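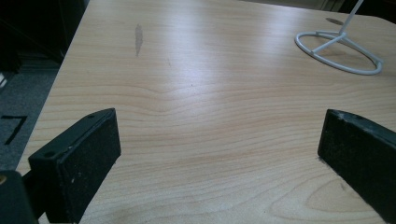 Oluwatosin Aliyu

What a weekend to be a Gandgate supporter! If you were at the ground you already know, and you probably still have no voice. If you weren't, settle in, because I'm going to go through the whole thing and I'm not going to be brief.

Gandgate 3, Plattner 2. Read it again if you like. I have it written on the back of my hand.

The gate was 1,306, our best of the season, and it felt like double that once the drums got going behind the north goal. Plattner brought a good loud crowd too, and fair play to them, they sang right through the second half when they had every reason to sulk. I had a nice chat with a couple of them in the line for hot dogs, and they were more worried about our left side than I expected. Turns out they'd done their homework.

(I'm getting ahead of myself.)

The first twenty minutes were rough. Plattner pressed high, our back line kept getting caught square, and the opening goal had been coming for a while when it came. A long diagonal ball, a soft header back across the box, and their number nine had the kind of tap-in you dream about. Our keeper was furious with everybody, himself included.

What I loved was the response. Last season we'd have dropped ten yards deeper and hoped for halftime. This team kept playing. The midfield stopped trying to thread everything through the middle and started switching it early, and suddenly there was all this grass out on the left where Babatunde Eze was standing with his arm in the air. He'd been standing there with his arm in the air for a while, to be fair to him.

His first goal was a beauty. He took the ball on the run, went outside the fullback, changed his mind, came back inside and hit it low with his right foot, the one he always tells people is for balance. In off the far post. I was sitting level with it and I still can't see how there was a gap.

1-1 at the half, and you could feel the place buzzing. Even the line for coffee was cheerful.

Then Plattner scored straight after the restart, from a corner, with a free header at the near post. I won't dwell on it. We've given up too many from corners this fall and the coaching staff know it. I'm told there was an entire session on near-post marking this week, so I imagine there'll be another one next week.

For the next stretch it was all us. We hit the bar. We had one cleared off the line that half the stand had already celebrated, me included, with my scarf over my head. Their keeper made a save down to his left that I'd happily have paid to see if it had been at the other end. The subs made a huge difference too. Fresh legs in the middle meant we were winning the second balls, and Plattner started kicking it anywhere.

The equalizer came from a throw-in, of all things. Long throw, flick, scramble, and there was Eze at the back post with his shin. He says shin. I'd have said knee. The scorer has it down as a goal and doesn't ask for body parts.

And the winner! Deep into stoppage time, everyone on their feet, a free kick 40 yards out that I was screaming at them to put in the box. They played it short. I groaned, I admit it. Two passes later the ball was out wide, a first-time cross came in behind the defense, and Eze met it with his forehead for his third. The whole bench emptied. I hugged a man I've been sitting behind since the season opened and had never spoken to. His name is Paul and he thinks we should have been playing three at the back since August.

I caught up with Babatunde afterward while he was sitting outside the locker room with a bag of ice on each ankle and the match ball in his lap.

"I was so tired by then I nearly didn't make the run," he told me. "I heard the captain yelling my name, and I figured if I didn't go I'd hear about it all week. The cross was perfect. I just had to keep my eyes open."

It was his first hat trick at this level, and the first by anyone in a Gandgate shirt since we moved up a division. He's a quiet guy and I think he'd rather have slipped out the side door, but he stayed until every kid who wanted that ball signed or held or bounced had had a turn. The rest of the team signed it for him, and his mom has already claimed it for her living room.

A word for the defenders, who won't get the headlines. Conceding two at home isn't what anybody wants, but the block in the eighty-fourth minute, with Plattner clean through and the score at 2-2, was worth a goal all by itself. Same goes for the captain, who covered every blade of grass and had a bandage around his head for the last half hour after a clash that made the whole main stand wince. He's fine, he has four stitches, and he's very proud of them.

So where does that leave us? The win puts us level on points with Urix at the top, behind on goal difference, with both of us having played the same number of games. I know it's early. I know we were in a good spot last fall too, and I remember perfectly well how that ended. But this group seems to enjoy the hard parts of a game, and that's a lot of fun to watch from the cheap seats.

Next up is Birkex, away. It's a tight field with a slope toward the parking lot end, and if you've been before you'll remember the wind. They've drawn a lot of games and they don't give much up at home. We lost there in May on a deflected shot and I've been grumpy about it ever since. The supporters' bus leaves from the usual spot by the east gate at nine in the morning. Please be on time this year (you know who you are), and bring a coat, since there's no roof at the visitors' end and no shelter from anything.

There are seats left on the bus as I write. Put your name on the sheet in the clubhouse or just reply to this newsletter and I'll add you. Under-sixteens need an adult with them.

Some other bits before I let you go.

The women's team had the weekend off but they're back at home next Saturday, kickoff at two, and they play some gorgeous soccer. If you haven't been to a game yet this season, make it this one. Their new center midfielder can hit a pass the width of the field without looking like she's trying. Same ticket gets you into both the women's game and the reserves afterward.

The under-twelves went down by a single goal to Urix juniors in a match with more lead changes than I could keep up with. Lots of muddy faces and a very long round of applause at the end. Their coach is looking for a spare set of training bibs if anyone has some sitting in a garage.

The song vote is still open. The drum section has put two new chants up for a trial run on the road, and one of them rhymes "Eze" with "easy," which I think is going to win by a mile after this weekend. Lyrics will be handed out on the bus.

Also, whoever left a green thermos under row F, it's behind the clubhouse bar and it has been washed. There's a single child's glove too, left hand, blue with a star on it.

Next newsletter after the Birkex game. If you took any good pictures of the winner, please send them my way. I was jumping up and down at the time and all of mine are of the sky.

Up the Gate!

Sunday, October 10, 2021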